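Does a second supply route through a neutral country really make a blockade less effective?

Asked May 18, 2022 in International Affairs > Conflict and logistics 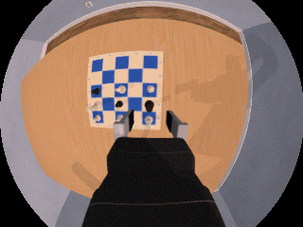 What counts as a neutral country when military cargo has to cross its border?
A country that is not a party to the fighting and has not signed up to help either side. Letting freight cross does not automatically change that, but the type of freight matters a lot, and each government tends to read the rules in the way that suits it that season.

So that's the short version I got from a friend who took one class in this, and I'm not sure I buy it. My actual question is longer.

I've been reading the old coverage of landlocked wars where the main road in gets shut, and every time there's a press conference where somebody announces a "northern alternative" or a "southern corridor" or whatever direction is left. The articles then treat the problem as solved. I have doubts. A rail agreement is a piece of paper. The trains still have to run, the gauge has to match, the customs people at each crossing have to be in the mood, and the neutral country now has a hand on the faucet.

What I want to know:

Does the second route ever carry enough to matter, or is it mostly there so the first country stops raising its prices?

Why do these deals nearly always say "non-lethal goods only" and does anyone check?

I tried to work it out with a pretend case for a paper. Say the route is 3,162 km by rail, with a convoy of 40 wagons at a time and 6 border stops. I got as far as wondering how long a wagon sits at each stop and then found no two sources agree on anything. One said hours. One said "it depends on the relationship." Great.

Please don't just send me to the encyclopedia page, I've read it and half the footnotes are dead links.

Answer 1 (marked helpful)

Your suspicion is mostly right, but I'd split it up, because "does it matter" means different things to different people at the table.

Volume first. Rail over a long distance is slow but it can move a lot of heavy, boring material: fuel, lumber, cement, canned food, tires. That is most of what an army far from home uses up in a day. So a second route limited to non-lethal goods can still take a big load off the main one, and it frees trucks and aircraft for what the railroad isn't allowed to carry. On paper, anyway. I say on paper because the opening announcement always gives the yearly capacity of the line and never what got through in the first three months. If you only find the first number, assume the second one was embarrassing.

Border stops are where your pretend case will fall apart. Six stops doesn't mean six equal delays. Usually one is terrible and the rest are tolerable. A change of track gauge means either lifting the containers onto different wagons or swapping the wheel sets, and both need equipment and crews. If there's one crane, the whole 3,162 km runs at the speed of that crane. For a paper I would model the worst stop and treat the others as noise. Your teacher may not like it but it's closer to how freight behaves.

On "non-lethal only": the wording is there for the transit country's voters and neighbors. It lets the government say it isn't taking part. Checks do happen, but they are usually checks of documents and seals. Opening containers takes time and annoys the customer who is paying the transit fees. I would be skeptical of anybody claiming either that everything gets inspected or that nothing does. Neither side of that argument tends to show any paperwork.

As for price, yes, a second route is leverage, and everyone knows it. The first country was charging what it could because there was no other way in. But it cuts the other way as well. Once you depend on the second country you'll be asked for favors that have nothing to do with trains – a base lease, a vote somewhere, silence about an election. Those costs don't appear in a shipping budget, and that's why I don't trust the studies that compare the two routes on dollars per ton alone.

Sources: look for hearing transcripts and audit reports over news stories. Dull, but the people in them are at least asked a follow-up question.

Answer 2

Depends on the country. Some are reliable and some aren't. I'd look at the map, mountains are a big factor. Also weather, February especially. Trucks are faster than trains so they probably use trucks.

Answer 3

Have to push back on the one above me. Trucks are faster if the road is open, and the whole question started with the road being shut.

I worked in freight forwarding (civilian, never military) at a small outfit called Seidel, and later at Colton, and what I'd add to the first answer is paperwork drift. A shipment leaves with a set of codes that everybody agreed on. Somewhere along the way a form gets revised, and now your load is described with a code the next office has stopped accepting. I once had 1,320 cartons of plain work gloves held because the word "protective" was in the description and a clerk decided that sounded like body armor. No politics in it at all. Now put politics in it.

So when a minister says the corridor is open, I'd want to ask open to what, starting when, and who signed for the last border. In my experience the last border is the one left out of the announcement.

Where I'd disagree with answer 1 is the bit about one bad stop. It's true in a normal month. When relations go sour the bad stop moves. You fix the crane, and next thing the trouble is insurance, or a shortage of locomotives that wasn't there last week. Whether that's planned, I couldn't tell you, and I don't believe the people who say they can. For your paper I'd run it twice with the delay in a different place each time and see if the total changes much.

Comment from the asker

Thanks, 1 and 3 both useful. I'll try it with the delay moved. Still don't see any proof the seals get looked at – if anybody has an audit report that says so in plain words, please post the title and I'll go find it myself.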